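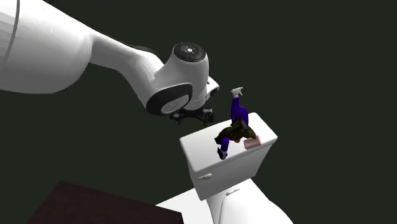
Our December show is called Welon, and I'm so excited I can hardly type! Sevim has been teaching seven of us a stilt routine since fall, and Nandini is doing the silks number she tried out at Jemovwood (with longer music this time). It runs 80 minutes with a short break. Doors open at 7. Kids under 16 get in free with a grown-up — just tell Meenakshi at the door. We still need two people to help with costume changes, so grab me after practice if you can sew on a button.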